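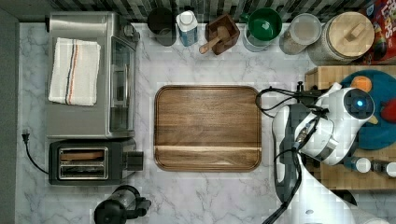 Section 8. Setting up a kitchen counter task

Read this before you book an afternoon for it. The Ultorari arm can be taught counter chores. Whether it can be trusted with them is a separate matter, and this guide doesn't promise it. Plan on 40 practice runs before you judge anything, and keep a person within reach of the stop button for every one.

8.1 Loading a slotted toaster

1. Unplug the toaster. Leave it unplugged for all of 8.1.
2. Start with a wooden slice. Real bread bends, tears and sheds crumbs, and the arm copes badly with all three.
3. Teach the approach from directly above the slot, then the release.
4. Log each run as placed, jammed or dropped. "Nearly" goes down as dropped.

Note: A slice that stands partly down in the slot counts as placed only if it stays there when the gripper lets go.
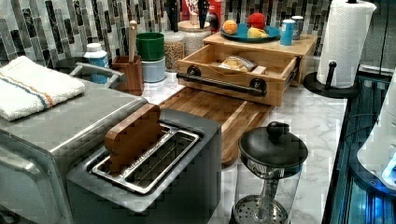
Can it make toast on its own yet?

Loading a slot is as far as we would take it. Making toast also means pressing the lever, judging the color and lifting out something hot, and we have not seen the arm string those together often enough to recommend it.

8.2 Drawers and handles

Debashish Munshi's bench notes from July cover 200 drawer runs with the Erketti control software. Most of the failures came on the pull — the fingers closed well enough, then slid along the bar. Expect the same.

1. Open the drawer by hand and mark how far it travels.
2. Set the pull distance shorter than your mark.
3. Check the wrist view before closing the fingers. Shiny or dark metal can confuse the depth reading, and a pale counter behind it doesn't help.

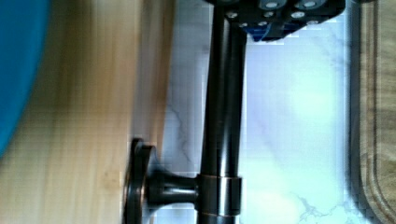
4. Run the pull at the lowest speed. Stop if the whole box moves with the drawer.
5. Clear glassware out of the arm's reach before you raise the speed.

Caution: Do not leave the arm powered over a counter with food, knives or a live appliance on it. A good run on Friday says very little about Monday's.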